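How Does a Package Find Your House?

By Fiona MacBrayne

Nov 13, 2023

Suppose your grandmother lives in a town called Kirkora, and you live in Flurdale, 977 miles away. She knits you a hat. She puts it in a bag, writes your name and address on it, and takes it to the post office. A few days later it is at your door.

The person behind the counter in Kirkora has never met you and doesn't know where your street is. Neither does the driver who takes the bag away that evening. So how does the hat get to you?

The address

An address is a set of directions, and it is read from the bottom up. The bottom line gives the state and the ZIP code. That tells the postal workers which part of the country to send the package to. The line with the street and house number is only needed at the very end of the trip. Your name comes last of all, when someone at your house picks the package up and sees who it is for.

ZIP codes were started in the United States in July 1963. Before that, sorting clerks had to remember a great many towns and which mail route each one was on. Some states have towns with nearly the same name, and some handwriting is hard to read, so letters often went the wrong way.

A ZIP code has five digits. The first digit stands for a group of states. Zero is used for New England and a few other places in the East, and nine is used for the far West, with Alaska and Hawaii. The next two digits narrow it down to one area, and the last two narrow it down to a town or a part of a city.

The bar code

People read words. Machines can read words too, but bar codes are easier for them. When your grandmother pays for postage, a label with a bar code is stuck on the bag. The bar code is a row of black lines, some thick and some thin, with white spaces in between.

A scanner shines a light on the lines. The white parts bounce back a lot of light and the black parts bounce back very little. The scanner turns that pattern into a number, and a computer looks up the number to find out where the package is supposed to go.
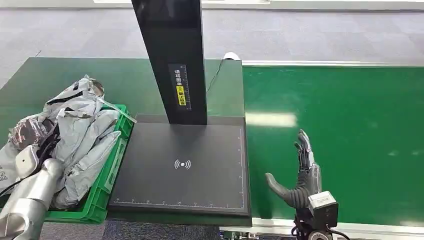

Each time the bar code is scanned, the computer saves the time and the place. This is called tracking. If you have ever watched a grown-up check a phone to see where a package is, they were looking at a list of scans. The list doesn't show where the package is at every moment. It shows the last place it was scanned. If a package is on a truck all night, the list may not change until morning.

Sorting

Packages from many post offices are taken to a large building called a sorting center. Packages going to the same area are put together. A hat for Flurdale might ride beside a book for the next town over, even if they came from different places.

Small, soft bags can be harder to sort than boxes. A box has flat sides, so its label stays flat. A bag can fold over, and then the label gets wrinkled and the scanner can't read it. Someone may have to smooth it out or type in the number by hand.

From the first center the hat goes by truck or airplane to another center near you. There it is sorted again, this time into smaller groups, and sent to your own post office.

The last part of the trip

At your post office the packages are divided up by route. A route is the list of streets one mail carrier visits in a day. The carrier loads the truck so that the packages for the first streets are easy to reach. Then the carrier drives or walks the route in the same order each day, and your house is one of the stops.

Try it yourself

Find an old envelope or package. Look for the ZIP code and write down its first digit. Then look for the bar code. If there is more than one, the extra ones may have been added along the way.

Related pages
Why Do Stamps Have Bumpy Edges?
How Maps Are Made
What Is a Lighthouse Keeper?
Counting in Fives

Comments (3)

Diarmuid Phelan
We read this with my second graders and every one of them went home to look for envelopes. One girl brought in 16.

Alina Văduva
Could you do a page on how mail gets to islands? My son asked and I didn't know.

Costel Buzatu
My package was on the truck for two days with no scans. Now I know why the list didn't change. It came on the third day.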